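# Gripper Comparison: Frequently Asked Questions

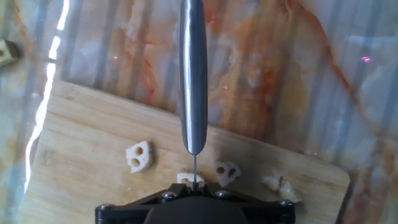

*Knife task with lotus root, wrist camera view.*

**Which grippers are being compared?**
The Cellon and the Voyle. Each completes 140 trials on the same arm.

**Is the knife supplied with the gripper?**
No. Participating kitchens provide their own knives and boards.

**May a site change the finger pads?**
Yes — between sessions only. Please record the change in the Tesedside log before the next trial.

**When are loan requests reviewed?**
Every Friday. Requests received after 16:00 are held until the following week.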